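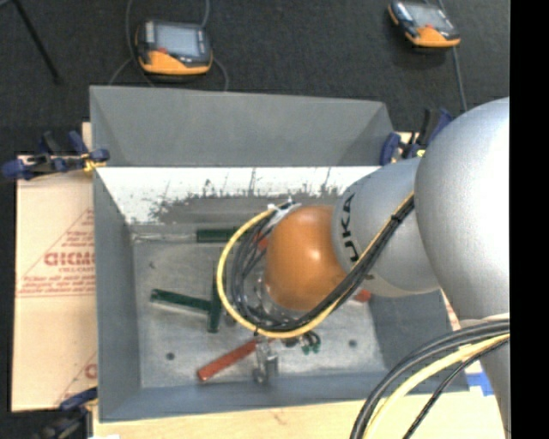 Figure 3. Open metal bin with sloping sides, viewed from above.

3.2 Wear of the bin surfaces

The bins of the Zabala line were in service for nearly seven years. In the bin of Figure 3, the scuffs are found mainly on the lower portion of the back inner wall, and some continue upward as thin vertical streaks. The floor shows smudges and fine scratches. We graded the colour and wear of each panel separately — the floor was graded last — following the scheme of Prins and Ekwueme.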